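Gestion des stocks -- séance 4, notes de cours (à relire avant le TD)

Rappel séance 3 : stock moyen, stock de sécurité, point de commande. Ceux qui n'ont pas fini la feuille Hotstead la finissent pour la prochaine fois, je ne la reprends pas.

1. L'écart d'inventaire

Stock théorique = ce que dit le fichier. Stock physique = ce qu'on trouve en rayon. Écart = physique moins théorique, dans cet sens, toujours. Un signe négatif veut dire qu'il manque de la marchandise.

Cas Dillden, entrepôt de quincaillerie. Fichier : 1 000 charnières. Comptage : 998. Écart de -2, soit 0,2 %. On corrige le fichier, on note la date et le motif si on le connaît. Sinon "motif inconnu", pas d'invention.

Causes classiques : erreur de saisie à la réception, casse non déclarée, vol, retour client remis en rayon sans écriture, unité confondue (la boîte / la pièce). Cette dernière donne les plus gros écarts, et de loin. Voir l'annexe Bognár, où un carton a été saisi comme une pièce pendant tout septembre.

2. Inventaire annuel ou tournant

Annuel : tout en une fois, activité arrêtée. Lourd, fatiguant, erreurs de comptage en fin de journée. Obligation comptable de contrôler les stocks au moins une fois par an -- en France, Code de commerce.

Tournant : un peu chaque semaine, par famille. Les écarts sortent plus tôt, on peut encore remonter à la cause. Demande une adresse par emplacement et des mouvements saisis le jour même. 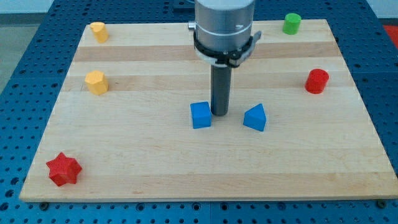 Fréquence : on la règle sur la classe ABC. Les A plusieurs fois par an, les B moins, les C une seule fois. Chez Nondwood, 4 000 références au catalogue, la classe A en représente une petite part mais l'essentiel de la valeur. Refaire le classement chaque année, une référence change de classe plus vite qu'on croit.

3. Valorisation

CUMP : (valeur du stock initial + valeur des entrées) / (quantité initiale + quantités entrées).
PEPS : premier entré, premier sorti. Si les prix montent, stock final plus élevé qu'en CUMP, donc résultat plus élevé.
DEPS : pas admis en comptabilité française, on en parle pour les sujets en anglais (LIFO).

Attention à l'arrondi du CUMP : quatre décimales dans le calcul, deux à l'affichage.

Pour le TD : exercices sur Dillden et Nondwood, fiche de stock complète dans les deux méthodes. Calculatrice obligatoire, téléphone non. Annexe Bognár à lire, question possible au partiel.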